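Category: Short Fiction / Water Stories

The Marsh Treaty

Print this story | E-mail to a friend

I was only there to do the minutes. I'd been at the Sutport harbour office for 4 months, mostly answering the phone, and then Engelbert Thaler's usual person went down with shingles and suddenly I was on the early ferry to Tautahi with a borrowed laptop and a folder marked MARSH in green felt tip.

The marsh sits between the two towns, you see, and the line goes right down the middle of it. Our half had wardens and signs and a fine for shooting duck. Their half had Trendard, who wanted to dig it out for a marina. Twenty years people had been trying to get both sides to sign one piece of paper, and the birds (I say this with love) had never once taken any notice of the line.

Engelbert was sick over the rail the whole way across. "Write down that I was in good spirits," he said, so I did, and it's still in the official record if anyone wants to look.

The Tautahi side had sent Tsung-han Ng. I'd expected somebody old and cross. He was my age, in waders, and he shook hands with everyone and left mud on all of us. The plan was to sit in the council room and go through the clauses, but he said he wasn't discussing a marsh in a room with a carpet, so out we went in two flat boats, Engelbert gone grey again before we'd even untied.

Well, the fog came in. Proper October fog, the sort you can taste. We poled about for ages with Tsung-han calling out which clause we were on and Engelbert shouting back from somewhere to the left. Clause nine was eel traps. Clause ten was who pays for the sluice. I was writing on my knee by then, the laptop having got wet, and I'd lost all idea whose water we were in.

"Are we on your side or mine?" Engelbert shouted.

There was a long quiet, and then a bittern went off, really close, that great daft booming noise like someone blowing over a milk bottle. I'd never heard one. I don't think Engelbert had either, and he'd been minister for the thing for years!

"No idea," said Tsung-han.

They agreed the sluice after that. Half each. Trendard's man had stayed on the jetty with his good shoes and his map, and by the time we found our way back he'd gone for the ferry.

I typed it all up that night in the boarding house with my socks on the radiator. I put in the fog. Engelbert took it out. I put it back in before it went to the printer, down in the notes under clause ten, very small, along with the bittern. 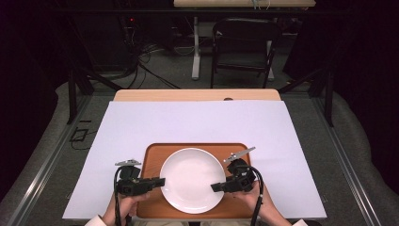 Stukeo: I grew up near a marsh like that and the bittern bit got me, we used to hear ours from the school bus stop. I'd have liked more of Trendard's man on the jetty though. Did he ever come back with another map?

More in Water Stories
The Sluice Keeper's Sister
Seventy Eels
Low Tide at the Tax Office
A Permit for Rain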